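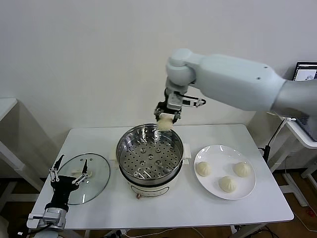
A bun held over the steamer at the Ternard kitchen bench, with three more on the plate.

Ternard opens its workshop in Salinas to visitors twice a year, and I went in December to find out if any of this is ready for a house. The hall is 2,420 square feet, split between kitchen work at the front and shop-floor work at the back.

The kitchen bench has two arms, an electric steamer with a glass lid, and a plate of steamed buns. The job is to move buns between the plate and the steamer without crushing them. A steamed bun is a hard thing to grip. Squeeze the pleats too much and the top tears, too little and it drops. The staff said a full run takes 18 minutes, setup included. I can do it in one with a pair of tongs.

They were open about the weak spots. A new plate means more practice runs. So does a steamer with a deeper basket. The arms had gone through nearly 2,000 tries on this one job before the open day, and a person still has to stand by the stop button.

At the back, Grarow was showing a machine that sorts bolts into bins. It was faster and it was dull to watch. The parts are all alike and the bins never move, so I would call that one ready. Cavard had a towel folder in the corner, but it was switched off when I got there and did not come back on before closing.

My answer for now is yes for the shop floor, if the job stays the same all day, and no for the kitchen. Wiping down and putting away were not on show at all, and that is most of what I do in mine.

Parking is on the street. Tours leave from the side door and the last one goes at 3 p.m.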